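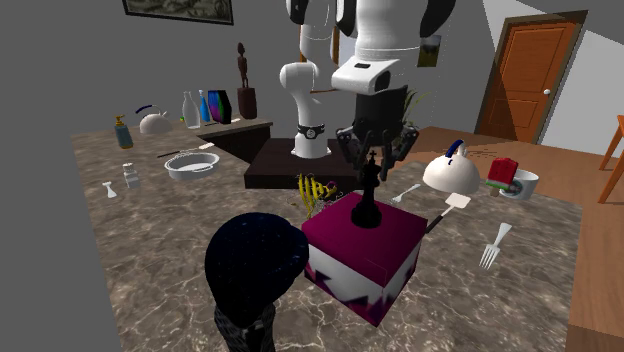
Issue 67, page 18

The Ferry to Kirkar

My aunt left me the house in Kirkar and a shoebox of letters, and the lawyer said I had until the end of January to decide about the house. The letters he didn't mention.

I took the early ferry from Elirent. It was cold and the heater in the cabin was broken, so most of us stood near the engine hatch. A woman with a dog asked where I was staying. I told her, and she said, "Oh, the yellow one," and looked at the water for a while.

The house was not yellow anymore. Someone had painted it gray and stopped halfway up the north side. The key stuck. I had to lift the door by its handle before it would turn, and my hand did this before I had thought about it. I had last been there when I was nine.

Inside, the clock in the hall had stopped and the kitchen smelled of kerosene. I made tea on the camp stove I had brought and sat down with the shoebox.

The letters were all from the same man. He worked at the Willems cannery across the bay and he wrote the way people write grocery lists. The herring were late. He had fixed the boots. The room he rented cost 196 a month and the landlord wanted more. At the bottom of every letter, in smaller writing, he asked the same thing – was she coming over on the Saint Brodier or should he stop looking for it?

There were none of her answers, of course. Those would be in some other box, if he had kept them.

I read until the light went. Then I walked down to the landing, where the old timetable was still up behind scratched glass. The Saint Brodier had left at 4:10 every afternoon. It would have taken her less than an hour.

The woman with the dog was there, waiting for the last boat.

"Did you know my aunt?" I asked.

"Everybody knew her. She used to come down here with a suitcase."

"When?"

"Most afternoons, one summer. She'd sit on it." She pointed at the end of the bench. "Then the boat would go and she'd carry it home again. My mother offered to help her with it once. She said it didn't weigh anything."

The boat came in. The dog got on first.

I went back up the hill and lifted the door and went in. In the morning I bought two cans of yellow paint and asked the man at the store if he had a ladder I could borrow.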